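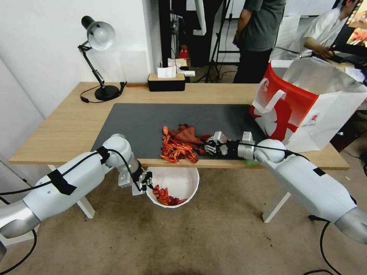
Fig. 1. Desk with crawfish shells: shells on the mat and in the white bowl, crumpled dark red cloth beside the pile.

HOSP 2 - Table Clearing and Food Waste
Notes for Topic 2: Shellfish
Prepared by Junaid Mirani

Read these notes before the August practical. They follow on from the wet spills notes and use the same order of work.

Background

Crawfish, yabbies, prawns and crab all leave more waste than people expect. Most of the weight is in the head and shell, and it goes off quickly in a warm room. A bin of shells left overnight will smell by morning, and the smell gets into cloth and paper before anything else.

The Gondal workbook treats shellfish as ordinary plate scrapings. We handle it separately in this course.

Setting up

Put the shell bowl below the level of the table, close to the front edge, so the waste moves down and towards you. In Fig. 1 the bowl sits lower than the desktop and already has a small pile in the bottom. Most of the work left is near the centre of the mat.

Move paper goods away first. The tissue box in Fig. 1 is at the back of the desk, a good place for it. Paper bags with handles, like the red and white one on the right, should go on a chair or bench before you start. Don't use them for shells. Claws and broken edges go through paper, and so does the liquid.

Check for power cords. A desk lamp is handy for finding small pieces on a dark surface, but keep its cord out of the area you will be wiping.

Order of work

1. Pick up the large pieces by hand or with tongs. Gloves on.
2. Gather the small pieces towards the middle with a scraper. Don't sweep them off the edge.
3. Lift the cloth by its corners and shake it over the bowl. Fragments hide in the folds.
4. Wipe the mat with warm water and detergent, then lift it and wipe underneath.
5. Double-bag the shells and take them out straight away. Check with your council whether shells can go in the green bin - the rules differ.

Cloths used on shellfish are washed on their own. Coloured cloths may run in a hot wash, so test a corner.

Marking

The practical is marked on order of work and on the final surface check. Run a dry white cloth over the mat and the tabletop. Any colour or grit on the cloth means going back to step 4.

Written answers are due the following week. Keep them short - half a page is plenty.

Trumo Hospitality Training - course notes - contact the front office for reprints - Back to top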